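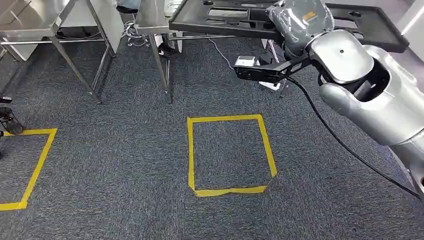 Dundetti tray transfer set

Data card, second revision

What this is

Dundetti is a set of 493 teleoperated episodes of a robot arm handling one kind of rigid black tray around steel tables, recorded with a head camera and a wrist camera. It was collected to check a claim from the Kanuren method: that a policy given wrist views as well as head views learns to place large, flat parts more accurately than a policy given head views alone.

We did not find strong support for that claim. We did not find strong evidence against it either. If you came for a benchmark with a clean winner, this card will disappoint you, and you should read the section on results before you download anything.

Who made it

Collection: Mylene Mangubat and Harpreet Wong
Training runs: Shuk-fan Yang
Analysis and this card: Jade Dhillon
Hardware and safety: Gaétan Lévesque

Contents

episodes/ - one folder per episode, with both camera streams and joint positions
splits/ - train and held-out lists, as plain text
labels/ - outcome label per episode, plus the labeler's initials
notes/ - operator notes, typed up and otherwise unedited
rindent/ - the loader and the config files we used

The joint positions and the video do not share a clock. Rindent lines them up using the start marker in each episode, and it assumes the two clocks run at the same speed from then on. In the longer episodes they don't quite. If your method depends on exact timing between contact and motion, check this yourself before believing any number you get out of it.

The task

The operator drives the arm, grips the tray by its rim, moves it and sets it down. An episode counts as a success if the tray ends up flat on its support and the gripper has let go. That is a generous rule. A tray that lands flat but well to one side of where the operator was told to put it still gets a success label. We kept the rule because the Kanuren work uses it, and changing it would have made the comparison pointless, but I don't think it measures what people want it to measure.

The tray has recesses, slots and holes, and this matters more than we expected. From the head camera the shape of the recesses makes it fairly easy to tell which way the tray is turned. A policy could be reading that pattern and learning very little about tray handling in general. We have no plain tray in the set, so we can't rule this out.

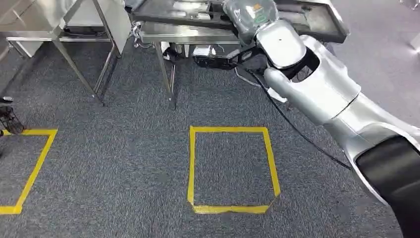
Operators were asked to approach from the side and keep the wrist clear of the tray surface until they were ready to grip. The notes suggest they followed this at first and then drifted toward whatever felt quick. Mylene's early episodes and her late ones look like the work of two different people. We thought about dropping the early ones and decided against it - once you start removing data that looks untidy, it's hard to say where you stopped.

The carpet is marked with yellow tape. None of the training code uses the tape positions, but a network looking at head camera video is free to use whatever it likes, and bright yellow lines on gray carpet are an obvious thing to latch onto. Shuk-fan ran a version with the floor masked out. Held-out success dropped, though the mask also hid part of the arm in many episodes, so the test doesn't settle the question. A better mask is on the list.

Cables are the other weak point. The gripper cable hangs in a different curve from one moment to the next and sometimes crosses the view of the floor. We treat it as noise. It may well be a signal, as the way a cable hangs says something about where the arm is.

Results, such as they are

We trained each model with 3 random seeds. The models with wrist views did better on average than the models without. The gap between the best and worst seed of the same model was larger than the gap between the two kinds of model. I'd call that no result, and I asked for the word "improves" to be taken out of the first revision of this card.

We also tried the Nguyen baseline, which simply replays the nearest training episode. It did nearly as well as the learned policies on the held-out list. That tells you the held-out list is too close to the training list. Anyone reporting a high score on this split should report the replay baseline next to it.

Wrist camera 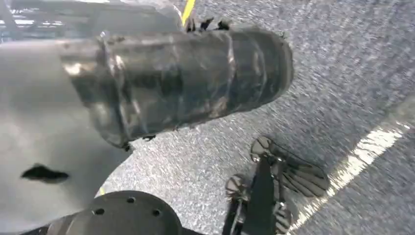

Manipulation Methods Group

The wrist stream is the part of the set most likely to be misread. The camera sees parts of the arm and gripper as well as whatever lies beyond them, and when the arm moves quickly the carpet smears. A frame like that carries little about the tray, yet it goes into training with the same weight as a sharp one. We did not filter for blur.

There are also stretches where the tray is out of the wrist view altogether. Wrapped parts, straps and tape can fill much of the picture instead. If you plan to pretrain on the wrist frames alone, look through a decent sample by eye first. Harpreet did this for 30 episodes and came back with a longer list of complaints than I have room for; it's in notes/wrist_review.txt.

Labels

2 labelers, working separately, then a short talk about the ones they disagreed on. The labels in the folder are the ones from after the talk. The originals were overwritten, which was our mistake, and it means we can't report agreement between the labelers.

What not to use it for

Claims about other trays, other floors or other rooms
Safety work of any kind; people's feet do show up in the background, but they aren't labeled
Ranking methods whose scores are close together

Known problems

Some episodes start with the tray already in the gripper. The loader has a flag to skip them, off by default.
The outcome label says nothing about how hard the tray was set down.
Lighting is bright and washes out parts of the head view. We haven't corrected for it.

Changes

Friday, February 14, 2020: second revision. Reworded the results section, added the replay baseline, added the warning about clocks.

Send corrections to Jade Dhillon. Failed attempts to reproduce our numbers are welcome, and please include your seeds.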